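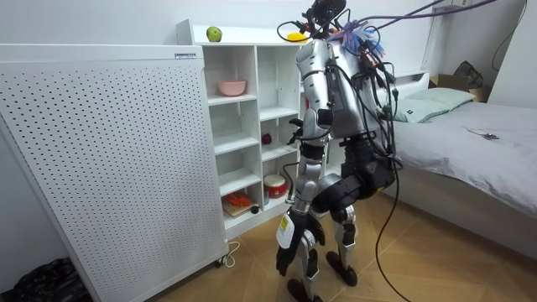

Ask the woman who started Hosto what a small bedroom needs and she'll tell you to leave it alone for a month first. "Sleep in it," she says. "Put your clothes on the floor if you must. Find out where you drop your keys, where the sun gets you in the morning, which side you get out of bed. Then come and see me and we'll talk about shelves!"

Hosto is a furniture library, and if you haven't come across one before, I hadn't either. You join, you borrow a wardrobe or a desk or a set of shelves, you keep it for as long as you live in your room, and when you move on you bring it back. It runs out of a former carpet warehouse on the Arent side of Lagman, behind the bus garage, and I went along in February 2019 expecting to stay for a cup of tea. I left when they were locking up.

She had the idea in a rented room with a sloping ceiling and a wardrobe that wouldn't stand up under it. The landlord wouldn't take the wardrobe out, so she sawed the feet off. ("I did ask. Well, I asked afterwards.") In the next room there was no wardrobe at all, and she bought one, and a year later paid a man with a van to take it to the tip. "It was perfectly good. It had doors, it had a rail, it had a little mirror inside. I stood there and watched it go over the edge and I felt sick, I really did. And there was somebody two skips along throwing away a bed."

That was in November, and by spring she had the keys to half the warehouse and a sign painted by a neighbour. Five years on she has the whole building, and 800 pieces out on loan at the moment. The fee is £39 a year, whatever you borrow, and it hasn't changed since the doors opened.

What surprised me was how much she knows about rooms. I had thought we'd be talking about waste and landfill, and we did a bit, but she lights up when she gets on to where things go. Low furniture is her great cause. Most people in a small room want to build upwards, she says, and they end up feeling as though they're sleeping at the bottom of a well.

"Keep it under your elbow! If the top of the thing is under your elbow you can see over it, you can lean on it, you can put a lamp on it. You've got your storage and you've got a table as well. People borrow a tall bookcase and six weeks later they're back asking for the short one, and I try so hard not to look pleased."

She is less keen on drawers than I am. Drawers are heavy to move, they stick, and they're where old chargers go to die. Open shelves are her favourite thing in the building, and plain ones get borrowed far more than anything with character. There was a lovely old dresser near the door with carved ends, and she patted it rather sadly as we went by. It has been out twice. The plain cube shelves barely touch the ground before somebody wants them.

I wondered whether open shelves didn't just mean everybody could see your mess.

"Yes," she said, "and you can see it too, so you do something with it. My rule is that you leave one square with nothing in it. People hate that. They think it's wasted. But you always need somewhere to put a thing down when you come in with your arms full, and if every square is stuffed you'll use the bed, and then you're moving a pile of coats at midnight." She feels much the same about the top of a unit. A bit of fruit, a plant, the book you're reading, and stop there.
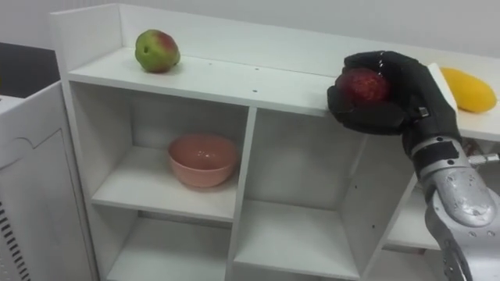
One Lagman member wrote in the comments book that the empty square lasted four days in their house before it had a kettle in it, and that the kettle had been very happy there ever since. She read the page out to me with great delight. The comments book is worth the trip by itself – there are sketches of floor plans, a long argument in different pens about whether beds should go under windows, and a thank-you note for a desk that saw someone through their finals.

The repair corner is at the back, and it's where she spends most of her mornings. Nearly everything comes in with something loose. She's a great believer in wood glue and patience, and in taking a thing properly apart before deciding what's wrong with it.

"People tighten the screw that's wobbling," she told me, turning a chair upside down to show me the joints. "It's hardly ever that one. It's the one across from it that's gone, and the poor wobbly one has been doing all the work. So I take the lot out, clean the holes, glue what needs gluing, and then I go and have my lunch. You can't stand over it. It'll set when it sets."

A few pieces are past saving, and those get stripped for hinges, castors and good lengths of board. There's a wall of jam jars full of fittings, sorted by size and by a system of coloured lids that she started to explain and then gave up on. I could have stood there for an hour.

Moving day is still the hard part. Hosto has one van, and at the end of the university year it needs to be in 14 places before lunch. This summer she's trying something new with Tramer, the cargo bike people down by the canal, who reckon they can carry anything that comes flat. She has been practising with a bed frame. It went round the car park beautifully, she says, and the slats rattled so loudly that the bus drivers came out to watch.

And her own room? She laughed at that one for quite a while. She has a bed, a chair, a low set of shelves on loan under her own membership number, and a wardrobe she doesn't like and keeps meaning to bring back.

"It's the mirror," she said. "It's got a little mirror inside the door, like the one I threw away. I'll swap it when I move."

Hosto is open every morning except on public holidays, and you can look round without joining. Take your measurements with you, and do measure the stairs.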